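Sellamora Play Center, Room 4
Table and small parts inspection, block table
Date: July 28, 2020
Form 116

1. Table covering
Light-colored cloth, covers the top. Few tiny dark specks and faint smudges on the surface. Comment: wash at next change. OK for use.

2. Blocks, surface and edges
Run a thumb along every edge. Reject any block with a chip, a split or lifting color. Comment: blue cube passed, no sharp corners felt.

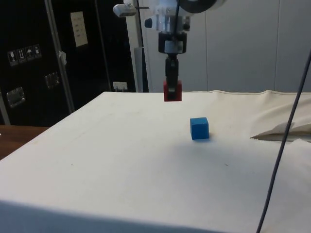
Can a block with a small smudge stay in use?
Wipe it with a damp cloth first, and keep it if the mark comes off and the surface is still smooth.

3. Block size
Try each block in the small parts tube. Anything that fits inside goes to the over-fives shelf. Comment: tube is scratched but readable. Replacement on order from Plumov, item 1172.

4. Stacking
Place one block on another of the same size and let go. It should sit flat with no rocking. Comment: red on blue, done on the cloth. Repeat on the bare top if the cloth is creased there.
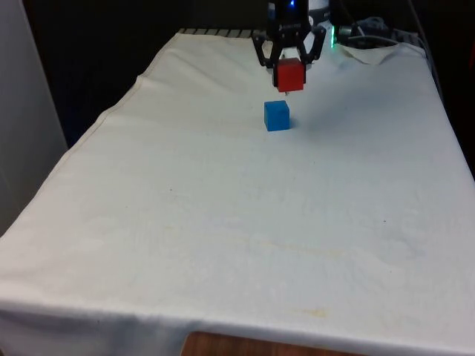 Item 4: red cube held over blue cube. Cloth folded over at right rear corner.

5. Cloth corners
All corners to lie flat before the room opens. Comment: right rear to be smoothed down. Recheck.

6. Cables at back of table
Keep clear of the walkway and out of children's reach. Comment: move to the wall side and tie.

Result: pass with comments on 1, 5 and 6. Next full inspection in December.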